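Household Food Waste Collection, Gosgate District
Interim report to the Kollera Fund
Reporting period: January to June

1. Purpose of this report

This report describes progress during the first six months of the Gosgate food waste collection project, for which the Kollera Fund provides the larger share of operating costs. It covers enrollment, collection, public information and spending, and sets out the work planned for the second half of the year. It follows the headings agreed in the grant letter.

2. Enrollment

The grant agreement set a target of 1,500 enrolled households by the end of the first year. At the close of June, 1,789 households had signed up. Of these, 638 live in single-family homes and the remainder in apartment buildings, where uptake was expected to be slower. The strongest response came from the blocks between the old market and the Lallport road, which had taken part in an earlier paper recycling scheme and already had building contacts in place.

Each new household receives a kitchen pail, a first supply of liners and a printed card listing accepted materials. The card was revised in March after residents asked whether cooked bones and coffee filters were allowed. Both are. The revised card also gives the phone line hours, which the first version left out.

3. Collection service

Collections run twice a week and begin at 5:30 a.m. The early start was requested by shopkeepers, who wished to have the bins off the sidewalk before opening time. The contractor, Oshima Haulage, met the agreed schedule in all but two weeks of the period. The missed rounds were caused by a failed hydraulic pump on the smaller of the two trucks and were made up within two days in each case.

Route planning took more staff time than budgeted. The district's older streets were laid out before motor traffic, and the standard truck can't turn in several of them. Staff surveyed these streets on foot with the contractor's drivers, and the routes were redrawn in April so that the smaller truck serves them all. On the narrowest blocks, residents now bring their bins to a shared point at the corner.
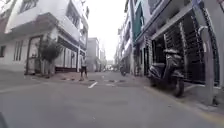 Narrow street with multi-story buildings on both sides.

The shared points have been accepted by most households, although the project office has received complaints about smell during warm weather. Lids with a tighter seal were ordered in May and had been fitted at half of the points by the end of the period. The rest are on back order. In the meantime the contractor rinses the affected bins after every second collection.

Contamination remains the main concern. Plastic bags are the most frequent problem, followed by food still in its packaging. The composting plant rejected three loads in February and one in May. Buildings with repeated contamination receive a notice and then a visit, and the office has found visits to be considerably more effective than notices.

4. Public information

The project held a series of evening information sessions in apartment lobbies and at the Gosgate library. Total attendance was 538. Sessions were led by Natsumi Sugiyama, the project's outreach coordinator, with interpretation on request. A school program planned for the spring was postponed at the schools' request and will now begin in the fall term.

The phone line received its heaviest use in the weeks after the April route change. Most callers wanted to confirm their new collection point – a sign that the mailed notice should have included a map. Future notices will do so.

5. Finance

Spending to date is within the approved total. Route planning and pail delivery ran over their budget lines, and the difference was covered by savings on liners, which were bought jointly with the town of Lallport at a lower unit price. The office requests the Fund's consent to move the remaining savings on liners to the line for bin lids. No other change to the budget is sought at this time. A full statement of accounts is attached as Annex A.

6. Work planned for July to December

The office intends to extend the service to the streets north of the rail line, where 300 households have already asked to join. A second round of building visits will begin in August, starting with the addresses named in contamination notices. The contract with Oshima Haulage comes up for review in October, and the office will send its recommendation to the Fund before any renewal is signed.

The final report for the year will include collected weights by route, as the Fund requested at its last meeting with the project office.

Gosgate District Waste Services – Project Office | Contact us | Copyright Gosgate District | Back to top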